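Chapter 6
A Visit to the Work Floor

Key terms in this chapter: workspace, end effector, parallel gripper, degree of freedom, reach, fixture, wrist view

Most of us meet robots on a screen first. We see them weld car doors or stack boxes at a speed no person could match, and the film is cut so tightly that we never get a good look at one move from start to finish. Standing a few steps away from a working arm is a different experience, and a much better way to learn! You hear the motors. You notice how long a single grasp can take. You start guessing where the arm will go next, and you are wrong more often than you expected.

This chapter is built around one such visit. In September 2023 the Stendska training center opened its floor to students for 2 days, and the class that used the first draft of this book went along with notebooks and a long list of questions. Stendska sits at the end of the Grudwood bus line, in a building with 2,000 square feet of floor space given over to robot work. The guest book had 447 names in it by the time the doors closed. A good number of those names belonged to people who had never been near a robot before, and they asked some of the best questions of the day.

The station we keep coming back to in this chapter is a table with two arms and a collection of trays and baskets. It sounds plain next to a welding line, and yet the group stayed there longer than anywhere else. Trays are wonderful teaching objects. They are light, they have thin walls, they look different from every side, and a basket with holes in its rim gives a gripper a very different problem from a smooth plastic bin.
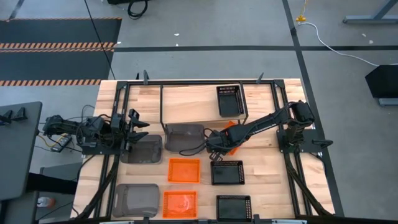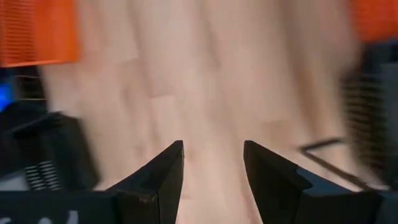
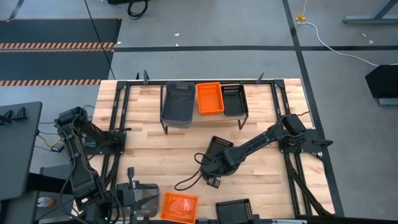 Two arms, one table: the tray-handling station, from above and from close to a gripper.

Before reading on, think about how you would pick up a shallow basket using only your thumb and one finger. You would probably go for the rim. Your hand would turn a little at the wrist so that one fingertip went inside the wall and the other stayed outside, and then you would squeeze. You did all of that without a plan on paper. A robot with a parallel gripper has the same basic choice to make, and every part of it has to come from somewhere: where the rim is, which way it runs, how far to open, how hard to close, and how high to lift before moving sideways.

That string of decisions gives us the order of the chapter. Section 6.1 deals with the workspace, meaning all the points an arm can get to, and the smaller set of points it can get to at a useful angle. When two arms share a table their workspaces overlap, and the overlap is where the interesting trouble begins. Section 6.2 is about grippers and the shapes of fingers. Section 6.3 takes up cameras, and compares a wide view of a table with a view from the wrist, where the fingers are large and close and the background can smear into streaks as things move. Section 6.4 puts the pieces together in a sorting task that you can try with cardboard trays and a partner.

The Qudah worksheets at the back of the book go with Sections 6.1 and 6.4. Take a tape measure for the first one. You will be drawing the reach of your own arm on a tabletop, first with your elbow free and then with your elbow held against your side, and the difference between the two drawings is really worth seeing!

If your school can arrange a visit of its own, read Section 6.1 before you go and save the rest for afterward. Stand still at one station for ten full minutes. Choose one arm and follow only that one. Write down each stop it makes, even the short ones, and put a question mark beside any stop you can't account for. Our class came home with pages of question marks, and several of them turned into the exercises you will find in Section 6.2.

Bring your notes to the first lesson. We begin with reach.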